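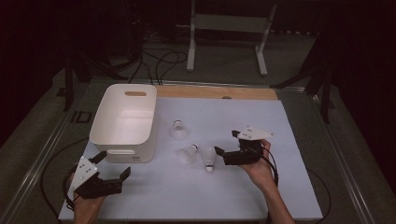
*Shuttlecocks and the white bin, Saturday.*

Home at last with my shoes off and a cup of tea going, and I want to get the council meeting down before I sleep, or by morning I'll only remember the parts that made me cross.

It was the town hall question again. They've been at it since before I moved to Rurberg, and tonight it was finally supposed to be the vote on whether to fix up the old building on the square or buy the floor above the bank and move everybody over there. I got a seat near the radiator next to Huiling, who had brought a bag of roasted almonds, bless her, and we needed every one of them, because public comment went on until past ten. 219 people had signed the letter about keeping the square, and I think half of them wanted to read it out loud!

Mulugeta Gebretsadik spoke first for the move. I like him, I always have, even when he gets that courtroom voice on. He said the roof alone would eat up the money we'd set aside for sidewalks, and that his own office has a bucket in it from October to April. Fair enough. But then he called the old place "a sentimental expense" and you could feel the whole room sit up a little straighter (me too, I'll admit it). 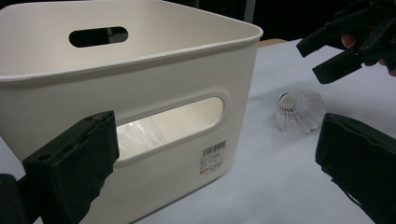 Then Borghild Sjöberg got up, and she was wonderful. She didn't have notes. She talked about going in there at nineteen to register to vote, and how the clerk came around the counter to shake her hand, and she asked where exactly the counter was going to be on the new floor. Well, they had to go look for the plan. There isn't one! You'd ring a bell and wait by the elevator. I don't know that it changed a single vote, but I was glad to have it said, and Tetteh wrote it down in the minutes word for word.

And after all that, they put it off. Six to three to send it back and get a second price on the roof, from the people in Dullden this time. Councilman Lencho looked so tired I almost felt sorry for him, and I didn't even vote for the man. Huiling thinks it means the move is dead. I think it means we'll all be back by that radiator in September having the same argument with different almonds.

Walked home the long way, past the square. The light was still on upstairs in the clerk's office. I should write to Borghild and tell her how good she was. I have her address somewhere, probably in the green book. And call the dentist, which I forgot again today.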